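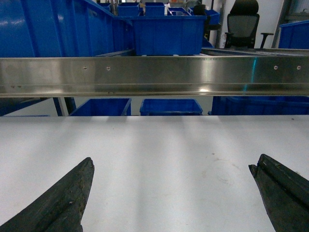 "Listen to this one," she says, and spins the wheel again. I hear a soft, even ticking and nothing else. She's grinning. "Now listen to the other one." The second wheel ticks too, but every so often there's a little hiccup, a tick that arrives late. "That's a tired spring on one of the pawls. You could ride it for years. I couldn't, it would drive me up the wall."

I'd come to Wultuvdale to talk about old three-speed hubs, and we were talking about them before I'd taken off my helmet. She has been rebuilding them at Yeh Cycles for 22 years, first in the back room and now at the big bench in the front window. Almost everything she works on these days is a Hallisari, the all-steel hub that came on so many of the region's commuter bikes and then vanished when everybody wanted derailleurs.

I have a Hallisari myself, in a green roadster I bought with two flat tires and a bird's nest in the basket, and it had been slipping out of second gear all summer. I brought it along. (Of course I brought it along!)

"People bring me these and they've already decided the hub is dead," she says. "They've been told it's a sealed mystery, don't open it, buy a new wheel. And I open it and there's a spoonful of brown varnish in there that used to be oil. I clean it out, put in fresh oil, and off it goes. I've done more than 111 Hallisaris and I could show you the few that were really finished, I keep them in a bucket for parts."

Her own first hub rebuild went badly. She was a student, she had a borrowed cone wrench and a kitchen floor, and when the axle came out the pawl springs went with it. "They're like eyelashes. I found one under the stove. I never found the second. I rode that bike for a whole winter with two gears and told everyone it was a rare model."

She got the missing spring in the end from the man who ran the shop back then, who sold it to her for the price of a coffee and asked if she wanted a Saturday job.

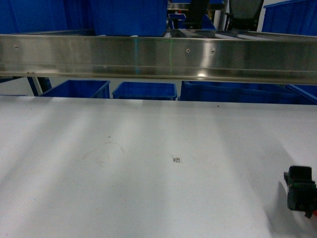 Getting a hub apart is the easy bit, and she's very keen that more people try it. Her advice is to take the right-hand side out first, go slowly, and set each part down in the order it came off, left to right, the same way up. She also wants you to have a pale surface under your hands. Look at the white tabletop in the photo and see how your eye goes straight to that tiny dark speck just above the brownish smudge. A loose pawl pin shows up the same way, and on dark carpet you'd be crawling after it until dinner. "White and matte," she says. "Old bedsheet, piece of shelf, I don't care. And no coffee cup next to it, I've learned that one too."

My own hub came apart in less time than it took me to explain the symptoms. The planet gears were fine. The clutch, a little cross-shaped piece that slides back and forth to pick the gear, had rounded corners on two of its arms, and she held it up to the light for me to see. Slipping in second can be worn parts, she explained, but far more often it's the cable, and she'd like everyone who owns a three-speed to hear that part.

"Please write this down. Adjust the cable first. Put it in second, look through the window in the axle nut, line up the end of the rod with the end of the axle. It takes a minute. I see hubs that have been chewed up by somebody pedaling hard in between gears for years, and all they needed was half a turn on the adjuster."

I asked whether mine was one of those. She looked at the clutch, then at me, very kindly, and reached for the parts bucket.
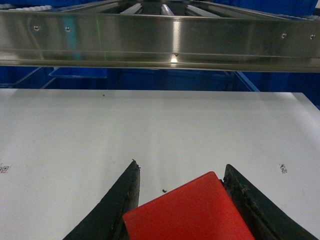
How often should an old three-speed hub be oiled?

A teaspoon of light oil every month or so if you ride daily, she says, and twice a year if the bike mostly comes out on sunny afternoons. The Hallisari has a small oil port in the shell with a spring clip over it, and hers are all polished bright from use. She uses plain medium-weight machine oil. Spray lubricants are banned from her bench, and so is thick grease anywhere near the pawls, where it gums up in cold weather and keeps them from popping out.

What surprised me was how much she loves the wheels around the hubs, too. She builds them all herself, and she has opinions about spokes that could fill another interview. For a folding bike with 20-inch wheels, she'll go down a cross in the lacing so the spokes don't leave the rim at a silly angle. For a roadster she likes three crosses and nothing fancy, plain gauge, brass nipples. She trues them by ear as much as by eye, plucking pairs of spokes and humming along.

"You get a feel for the note. I'm not musical, my family will tell you that, but I know when a spoke is flat. And the customers like it! There was a little kid in here who wanted me to play a song on his wheel, so we tried. It wasn't a very good song."

The big event on her calendar is the Prelleo, the ride held every June from the station square in Wultuvdale, out over the hills and back by the river road. It's 122 kilometers, and the only rule about bikes is that they can't have more than three gears. She has ridden it on the same Hallisari hub each time. This year's was called off in the spring, like everything else, and she went out with two friends and rode the route anyway with sandwiches in the saddlebag.

"It was wonderful and a bit strange. Usually there's a brass band on the second climb, and you come around the corner and you're dying, and there's a tuba. This time we got to the corner and we all sort of stopped and looked for the tuba."

I wanted to know how anybody gets over those hills with three gears. She fits a bigger sprocket at the back, it turns out to be that simple, and swaps it again for the flat part of the year. Sprockets on these hubs are held by a snap ring, and you can change one on the kitchen table with a small screwdriver. "Low gear should feel too low when you try it on the street," she says. "Go around the block and if you feel ridiculous, you've got it right for the hills."
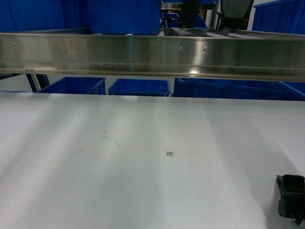 The snap ring, by the way, is the one part she tells beginners to wear glasses for. It comes off with a ping and it doesn't care where it goes. She puts a rag over it and levers from underneath, and she made me do mine with the rag on, twice, until I stopped flinching.

By then my hub was ready to go back together. She let me drop the planet pins in (they go in flat end first, I tried it the other way) and showed me how to set the left cone so that there's the faintest bit of play at the rim and none that you can feel when you ride. The replacement clutch from the bucket had crisp corners and a stamped number nobody has ever been able to explain to her. She'd love to hear from anyone who worked at the Hallisari factory, or whose parents did. The shop's mailbox is open to letters, drawings, old catalogs, anything at all.

I asked what she'd tell a person looking at a rusty three-speed at a yard sale this weekend.

"Turn the pedals backward and listen. Turn the wheel forward and listen. If it ticks, buy it. If it doesn't tick, it's probably just gummed up, so offer them a bit less and buy it." She laughed. "Check the rims, though. A hub I can save. A steel rim rusted through at the spoke holes, that's the end of that rim, and you need to budget for a new one and a full set of spokes."

I rode home the long way so I could use all three gears. Second holds, uphill and standing on the pedals, and the ticking is so even that I kept coasting just to hear it. I owe her a jar of plum jam for the clutch, and I've already got my eye on a second Hallisari, a step-through with a cracked saddle that's been leaning behind the bakery all year.

Interview written up 2020-10-11.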